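Cuvumance planner update targets two-arm work on lab consumables

Cuvumance has released a new version of Kostiuk, its motion planning and control package for paired robot arms. The main change is a shared-workspace planner that lets both arms operate over one small item of labware, such as a pipette tip box, without locking the whole area to one arm at a time.

The two arms and the tip box in the simulated test cell:
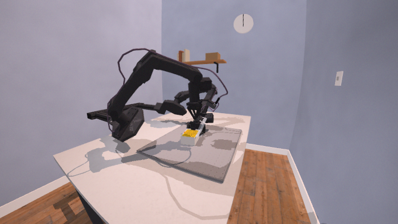
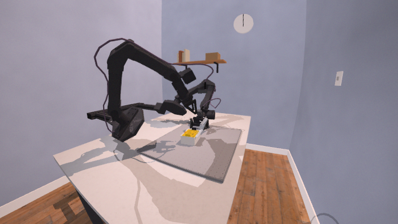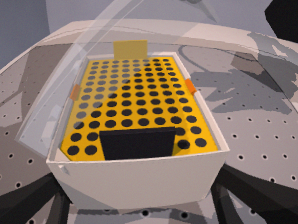
What has changed

Earlier versions of Kostiuk divided the table into fixed zones. An arm had to request a zone, wait for it to clear, move in and then release it. The method was safe but slow, and it failed outright when a task needed both grippers at the same object.

The new planner drops the zones. Each arm publishes its intended path over a short horizon, and a central checker tests the two paths against each other every 15 milliseconds. If the predicted clearance falls below a set limit, the arm with the lower task priority slows along its existing path. It does not replan unless the slowdown lasts longer than 200 milliseconds.

"Replanning was where we lost most of our time," said Radu Stoica, who leads the planning group at Cuvumance. "Two arms would each find a new path, and the new paths would conflict again. Slowing one of them down settles most cases."

The default clearance limit is 30 millimetres between links. Gripper fingers are handled separately, with a limit of 4 millimetres that applies only while a task is flagged as a contact operation.

Perception

The release also changes how clear plastic is modelled. A transparent lid is now stored as a hinged part with its own collision shape, and its angle is estimated from the visible edges and from the colour shift in whatever lies behind it. Previously the lid was often dropped from the model, and the planner treated the space it occupied as free.

Maksym Panasiuk, who maintains the perception module, said the estimate is still poor when the lid is close to vertical. In that case the software assumes the full swing of the hinge is blocked, and an arm may take a longer path than it needs to.

Simulation and availability

Scene files for the test cell are included with the release, along with the labware models and a replay tool that shows both planned paths on one timeline. Cable collision is not modelled in this version.

Kostiuk runs on the Waltitz controller and in simulation. Support for the older Fotby controller ends in November. Existing configuration files will load, but zone definitions are ignored and a warning is written to the log.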